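Embla Lundgren has asked me to do the flowers for her mother's leaving do on Wednesday. I said yes before I found out that her mother is allergic to flowers.

So it's artificial stems. I have gone to the big craft place in Wadport, where the artificial flower aisle is longer than my street and smells of carpet.

Things I have learned so far: fake roses look fake, fake tulips look like cutlery, and the small blossomy stuff on a long thin stalk looks surprisingly good if you stand well back. I bought the small blossomy stuff.

The till came to 955 kronor. I would like it noted that real flowers would have cost less and then had the decency to die.

Kerstin Dahlgren, who used to work at Söderlund the florist, has offered to tell me how to wrap. Kerstin has opinions about wrapping in the way other people have opinions about parking.

Rule one, according to Kerstin: never lay the paper square to the table. Put it on the diagonal so a corner points at you. I had it square. I had it square for an entire evening.

Rule two: blossoms up near the top edge, stalk running down towards the middle. If the flower heads sit too low they vanish into the paper and you have gift-wrapped a stick.

Rule three: stop buying brown paper. Everyone buys brown paper. Kerstin says it makes a bunch look like it came with a parking fine. Yellowy orange behind pinkish flowers is her recommendation, and I resisted it for a good ten seconds. 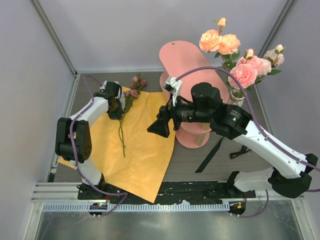

One stem at a time is the other thing. I'd been picking up the whole lot in my fist and rolling it like a carpet. Kerstin puts down a single stem, looks at it, and only then considers a second. It's like watching someone play chess against a napkin.

Also the corner nearest you is allowed to hang off the table. I kept tugging mine back up to be tidy and the whole sheet kept going crooked. Leave it. It gets folded up over the stalks at the end anyway.

Attempt 2 looked like a bag of chips. Good chips, mind.

By attempt 7 there was a recognisable cone. Embla came round, turned it over twice and asked which end was the front. We are no longer discussing attempt 7.

A word on stalks. The artificial ones have wire in them, and if you don't bend the bottom slightly they slide straight out through the point of the cone and on to your foot. Ask me in front of whom this happened. (The man from Bakonby delivering a chest of drawers.)

Ribbon: one loop, a bow at the front, trim the ends on a slant. Kerstin says no curling it with scissors, we are not a cruise ship.

Someone asked where the do is. The hall at Stestuslow, the one with the radiators. Please don't bring lilies, you will kill the guest of honour.

Final bunch is done and standing in the hallway in an umbrella stand. The umbrella is in the bath. It has been a long week.

Embla has just messaged to say her mother might only be allergic to cats. I'm keeping the receipt.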